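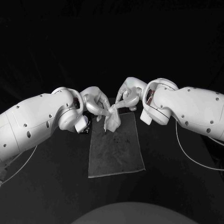
Fig. 1. Small white cloth, crumpled.

Unit 6: Creasing and shrinkage in household cloth

6.1 Why cloth creases
A crease forms when fibres are bent and the bonds between their chains break and re-form in the bent position. Cotton and linen crease readily. Wool recovers well at normal room humidity. Polyester recovers well when cool but will take a permanent crease if folded hot and left under load.

Water makes cotton fibres swell and lets the chains slide. A damp cotton cloth left in a heap will therefore dry with the folds set in it.

6.2 Crease recovery angle
A strip is folded, loaded for a fixed time, released and left to open. The angle between the two limbs is then read. A full recovery is 180 degrees. A reading of 90 degrees means the strip has opened halfway. Warp and weft strips are tested separately and both results reported. Pile fabrics such as towelling give poor readings by this method, as the loops hold the limbs apart.

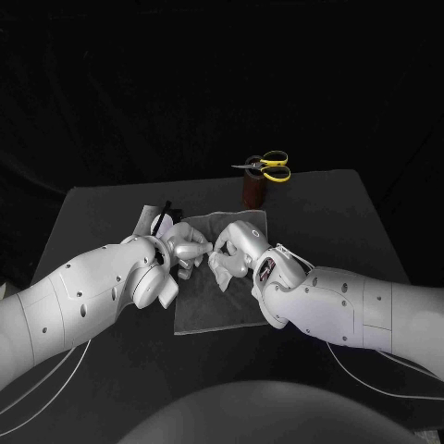 6.3 Shrinkage
Measure between marks, never edge to edge. Hems pull in more than the body of the cloth.

Shrinkage (%) = (length before - length after) / length before x 100

Worked case, Voka plain-weave cotton, warp direction:
Before washing: 194 mm
After washing and flat drying: 184 mm
Shrinkage: 10 / 194 x 100 = 5.2%

Most of this is relaxation of tension left over from weaving. Repeat washes add less each time.

6.4 Before the November practical
Read the Durrani notes on conditioning. Bring a steel rule marked in millimetres.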